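4.2 Checking the width estimate

1. Open Kirnon and load a recording.
2. Set the marker window to 5 frames.
3. Compare both marker tracks before you trust the width value.
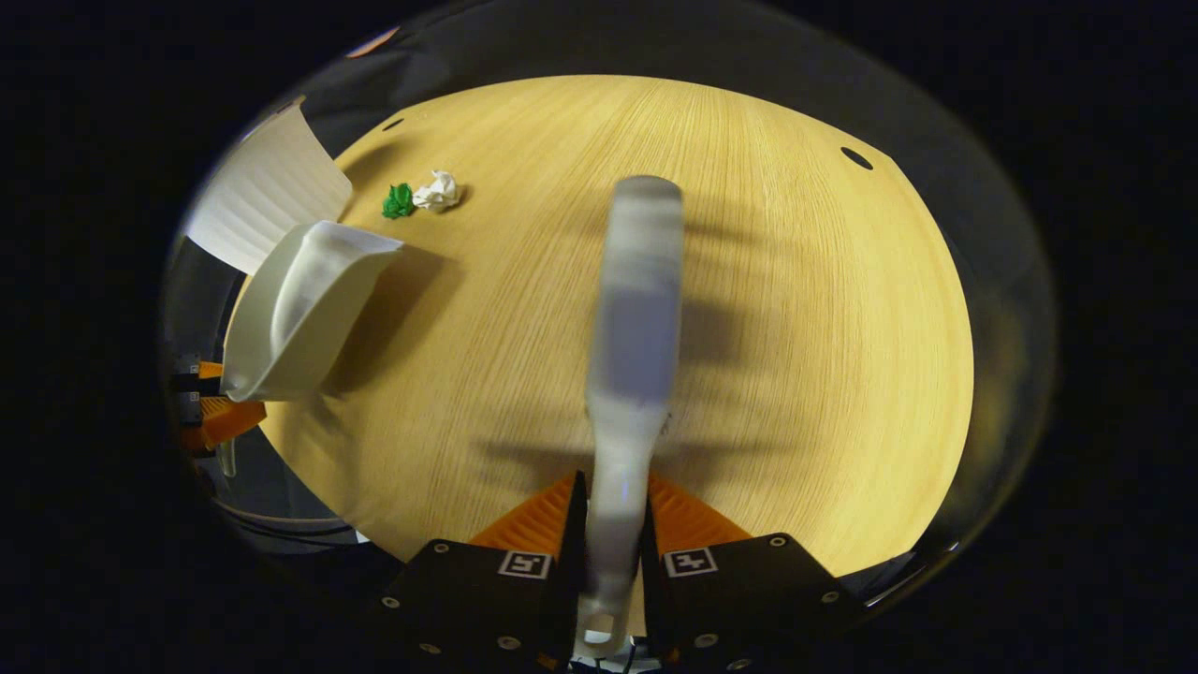
Kirnon reports a confidence score for every frame, and you should doubt it. The score covers the markers only. With a square on each finger still readable, it can stay high while the gray-white handle between the pads is a blur — so don't use it to accept object poses.

Caution: Auto-repair fills gaps of up to 700 ms by guessing. Leave it off.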